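Stedora planner, notes from the hair accessory set. Short thread.

1/ Task: small items from a bedspread into a shallow box. Two grippers, one policy. We trained on 2,000 episodes and held out 52.

2/ Wrist views. Coils, clips, clear plastic, patterned fabric.
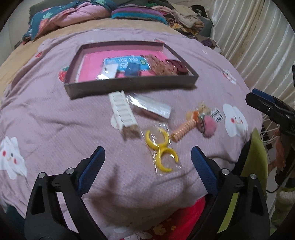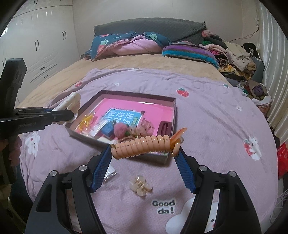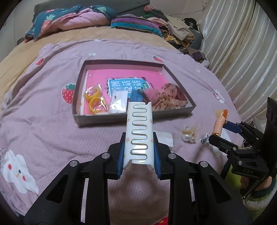
3/ Grasp width was the first thing to break. The old head predicted one closing target per episode. A coil compresses and a clip doesn't, so we now predict width at every step, at 30 Hz.

4/ Glare on clear bags still throws off the depth estimate. Ghauri masks those pixels and falls back to the last good plane. Crude, but drift stays bounded.

5/ Time sync between left and right was off by up to 52 ms in the early logs. Fixed in the Kaludik exporter. Re-export anything from before December.

6/ Next: bimanual collision checks inside the planner loop. They run as a post-filter today and reject too much.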